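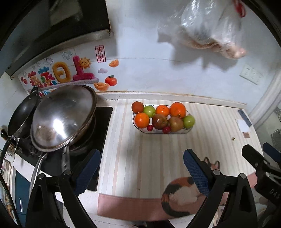

The counter, finally in a colour I like

I've been meaning to write about the kitchen since we moved to Torwood, and I kept putting it off because the kitchen kept not being finished. It still isn't, if I'm being fair. But the striped mat has been down for a good few weeks now and I find myself smiling at it every time I put the kettle on, so I think it's earned a post of its own.

It's cream with pale pink stripes, and I bought it at Radel, the little homewares place in Dumwood, after walking past it on three separate trips and telling myself I didn't need it. What I had before was a plain grey thing that showed every crumb and made the whole bench look like a waiting room. The new one wipes down with a damp cloth and a bit of dish soap. Tomato sauce has come off it. Turmeric mostly came off it (I've put the fruit bowl over that bit, and I'd do the same again).

Which brings me to the bowl! It's an oval one with flowers around the rim, and it lives in the middle of the counter all year. I used to keep fruit in the fridge and then forget I owned any. Now it sits where I can see it while I'm cooking, and we get through oranges at a rate that would have astonished my mother. At the moment it's oranges and apples, green ones and redder ones all in together, plus a couple of cherry tomatoes that I tucked in because I'd run out of other places to put them. I know you're supposed to keep apples away from everything else. I've read it many times and I've never once managed it.

The stickers on the tiles are my favourite part, and I nearly didn't put them up. They're bright and a bit silly, with a fuzzy pink number one, an orange sun with a smile on its face, gold ingots, a persimmon and a red seal that says 来财, which is a wish for money to come in. I'd had them in a drawer since before New Year, still in their packet, because I was worried they'd look messy on white tile. They're puffy and cheerful and they've survived two rounds of steam cleaning so far. No money has come in yet, but it's early days.

The stove end is the part I'm still working on. The wok stays out because I use it nearly every night, and the big domed lid doesn't fit in any cupboard in this house. I've measured. The lid was a present to myself from the Ogola catalogue and I was so pleased with the size of it that I never thought about where it would go when it wasn't on the wok. So it's mostly on the wok. The frying pan gets propped up on its edge beside the stove, and I'd love a proper rail for it if anyone has put one up on tile without cracking anything. 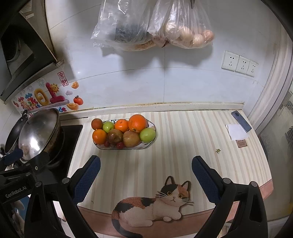 Oranges, apples and the pink stripes, with the wok over on the left.

My other weakness is the right-hand end of the counter, where the phone lands, and then a bit of paper lands next to the phone, and by dinnertime it's a small pile. I tried a tray. The tray filled up. I'm thinking about a hook for the shopping list, at least, and I'll let you know how that goes once I've found the drill.

300 shares
4 comments

Guest from Dumwood
I have the same stripes in my laundry! Bicarb paste for the turmeric, leave it ten minutes and be gentle.

pinkteapot
We used one of those stick-on rails for the pans and it held for 2 years, then came down at four in the morning. Get the screw-in kind.

Guest
Love the little sun. Did you find the stickers in Torwood or order them?

Author reply
They came from the grocery near the station, in the basket by the till. And thank you for the bicarb tip, I'll move the bowl and have a go tonight.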